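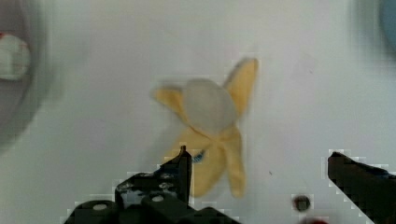 Wrist camera view, black two-finger gripper, toy banana.

Gripper comparison - bench safety checklist
Filled in by: Efe Garba
Month: January
Grippers under trial: Hidness (now mounted), Pelkonen (next)
Controller: Liltelar

1. Finger screws tight, no play in the plates
OK. I checked with the hand key, before power on.

2. Wrist camera gives picture, both finger tips visible
OK, but the picture becomes blurry when the arm moves fast. For comparing the grippers we should use the same camera setting in both trials.

3. Table objects agreed before the run
OK. We use the same kitchen toys for each gripper. The ketchup bottle stays on its plate,
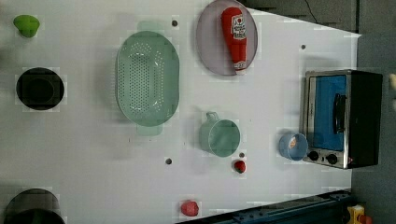 and the person who resets the table must keep hands away until the controller shows HOLD. I ask everybody to wait for this, also when only one small toy must be moved.

4. Emergency stop tested from 2 positions
OK from the operator chair. From the back side the button is difficult to reach - please move it closer before the Pelkonen trial.

5. Arm speed limit set in Liltelar
Not OK at first. The limit was left from the old Grodavano test. Corrected and saved as profile 11.

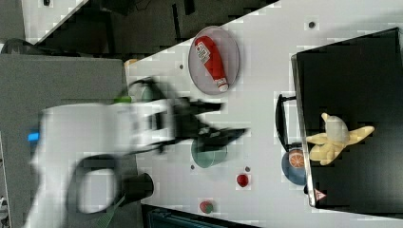 6. Cables clear of the arm path
To be repeated after each gripper change.

7. Finger pads changed after 3000 cycles
Not yet reached. Write the counter value here at every change: ______

Open points: 4 and 6. Signed, E. Garba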